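Chapter 2
River Cities and Their Growth

Kandlow stands where the Niltalard River leaves the hills and enters its plain. The first settlement used the high north bank, which stayed clear of the spring floods. A ford and later a bridge drew trade from both sides of the valley.

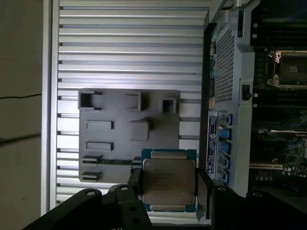 Figure 2.1 Processor held in a gripper, with ribbed aluminum behind.

Brilby, 200 miles downstream, grew later and for other reasons. Its harbor took deep-draft boats - Kandlow's did not - and grain moved there for storage. By the time the rail line opened, Brilby had 300 warehouses along the quay.

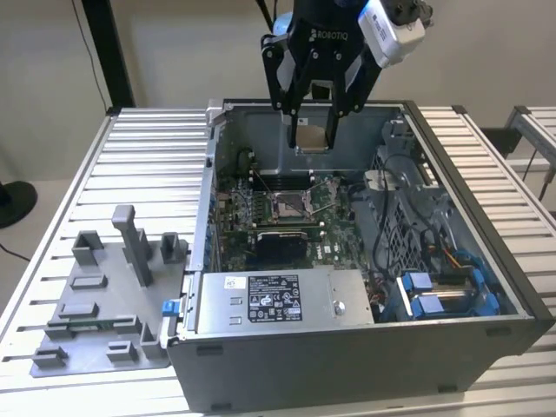 Figure 2.2 Open desktop computer on its side, with a Robotiq gripper over the case.

This chapter compares the two cities by site, street plan and water supply. Section 2.1 follows the survey maps of Necati Eren and Canan Karakaya. Terms in the margin are defined in the glossary.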